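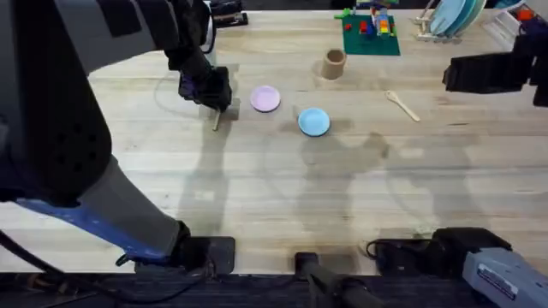

Two small plates, one pink and one light blue, on a pine tabletop.

By the features desk
Tuesday

Search Search the site Go

The owner of Flarnik, a secondhand kitchenware shop on MacAulay Street, does not like the word vintage. "It adds money to the tag and tells you nothing," she says. "I write what it is and what's wrong with it."

She opened with one table at the Vurkimano flea market and moved indoors 2 years later. The shop now holds 3,000 pieces — mostly plates, bowls and serving tools — and she prices every one herself on Monday nights.

Small plates sell best. "People living alone buy them. A big dinner plate takes up the whole sink." Last June she sold 181 side plates and 177 of them went one at a time. She stopped tying them in sets after that.

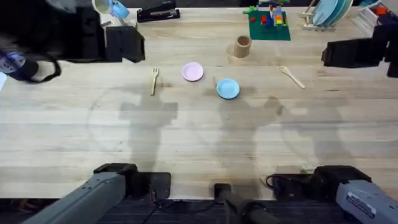 A wooden fork and a pink plate.

Wooden utensils are harder. She turns down most of what people bring in, usually for cracks near the neck or a smell of old oil. "Smell it first. If it smells like a fryer, it's going to keep smelling like a fryer."

She washes the rest by hand, dries them standing up and rubs in mineral oil with a rag. She won't put wood in a dishwasher and tells customers so at the register. 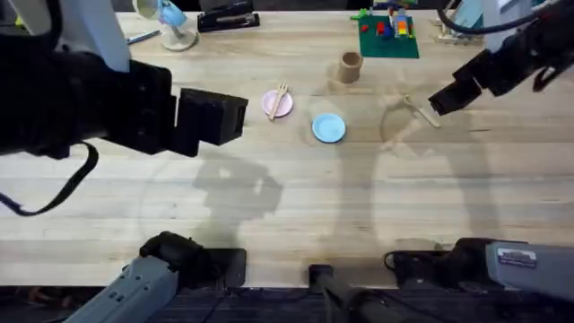
Rent is the part she worries over. The lease is up in the spring, and the Brirkik building across the street has a smaller unit with better light but no back door for deliveries. "I've measured it twice. The shelves fit. I don't know where the boxes would go."

We use cookies to improve your visit. Accept Manage settings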